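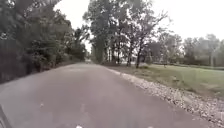
Empiezo estos apuntes por lo que más me preguntáis en el curso: cómo leer el agua antes de montar la caña. Yo me pasé años lanzando al centro del río porque parecía lo serio, y volvía a casa con las manos vacías (y un catarro, muchas veces). El río se lee por los bordes. Pensad en una carretera estrecha entre árboles, con el asfalto liso en medio y una franja de grava a la derecha que se va afinando a lo lejos: por el centro se corre, y en el margen se queda todo lo que va soltando la corriente. Pues el barbo come en esa franja!

Tema 2. La orilla y la corriente

Buscad primero la línea donde el agua rápida roza con la lenta. En el tramo de Kenolora se ve muy bien desde el puente viejo, el que lleva grabado 1763 en la clave – id a mirarlo sin caña, de verdad, que con la caña en la mano nadie mira nada. La espuma marca el camino de la comida. Si la espuma gira, hay remanso, y ahí me quedo yo casi 40 minutos antes de cambiar de puesto.

Lo del plomo. Para Kenolora uso 7 gramos y un bajo fino. En el embalse de Slaoui, con viento, subo el peso y me olvido de finuras. El anzuelo, del 7, que me va bien con maíz y con lombriz.

Acercarse. Pisad despacio, sobre todo en los cantos, porque el pez nota el golpe mucho antes de veros. Yo me agacho los últimos metros y quedo ridículo, pero pesco más.

Para la próxima clase

Traed un croquis de un tramo que conozcáis, con las líneas de corriente a lápiz y tres puestos marcados. Los que vayáis a Clollel, mirad antes si el coto está abierto, que en febrero cambian los carteles. Los nudos los repasamos al principio, con el cordel gordo de siempre.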